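Modlow clinic opens its doors again

2022-01-29

Good news for those of us on the east side of town: the walk-in clinic on Semaan Street is seeing patients again! I stopped by on opening morning (my knee, don't ask) and was in and out in 22 minutes.

Mireille Nseir, the head nurse, told me they've signed up 1,195 people already, and she'd love to see more families. Flu shots are free through April, blood pressure checks too, and you don't need an appointment for either one.

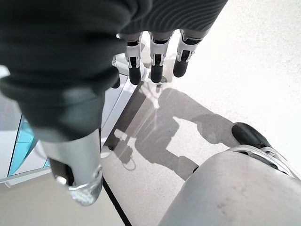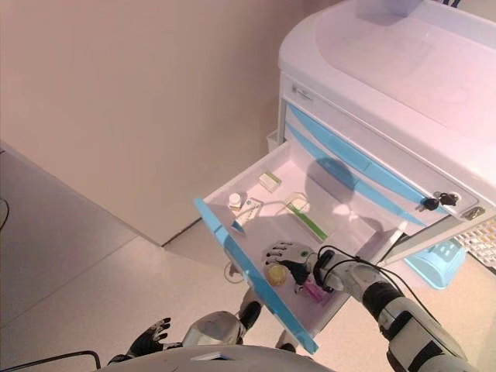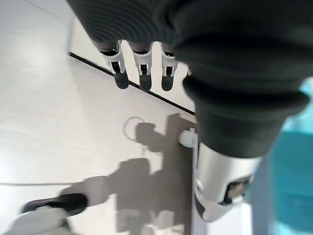 Hours and parking

Doors open at 8 and close at 6, with a short break for lunch. Park behind the Grella bakery, not on the street, where they're ticketing like crazy. Bring your insurance card if you have one. Carla Fakhoury at the front desk can help with the forms, and she'll do it in Arabic or French if that's easier for you.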